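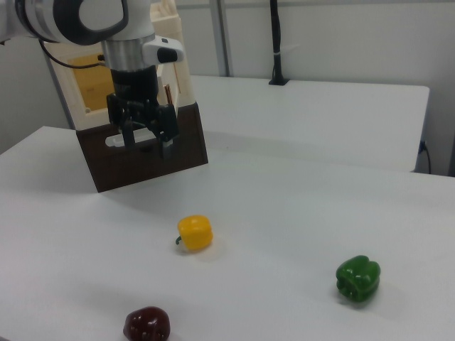

Zlata Pasichnyk, commenting on the draft of this section, objected that households do not sort by material at all; they sort by whichever bin is closest to the door. The objection is partly supported by the Tesetville returns, in which mixed-material packaging was placed in the paper stream more often than in any other.

Figure 2. Box-shaped container made of two different materials.

4.2 Sorting of mixed-material packaging

Under the rules in force in Tesetville, a container of the type in Figure 2 must be assigned to a single stream unless its parts can be separated by hand. The printed guide sent to 3000 households in October does not define "by hand," and the two collection contractors, Britano and Jirkoner, have read the term differently. Britano accepts any item from which the smaller part has been removed. Jirkoner also requires that labels and adhesive be taken off.

Households served by Jirkoner reported lower confidence in their own sorting. The difference held after adjustment for household size, but it was not significant among residents with less than 3 years at the same address. Building type was not recorded and could not be tested.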